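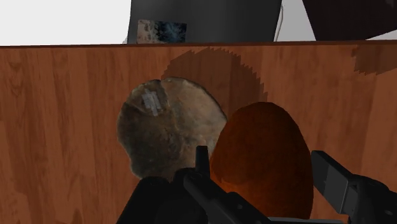

About us

Hi, and welcome to Plisside! I look after our open days, which means I get to watch people meet a gripper arm for the first time (best job in the building, if you ask me).

We're a small automation workshop in Pukimwood, and everything we do gets tried in simulation first. At the November open day we'll have Fang, our pick-and-place demo, running on the big screen, and you can take the controls yourself – kids usually beat their parents. Rumero, our training program for schools, grew out of those visits.

Each session runs 45 minutes and takes 20 people, so book early if you're bringing a class. Parking's round the back, and there's always a cuppa and a biscuit afterwards. Come and say g'day!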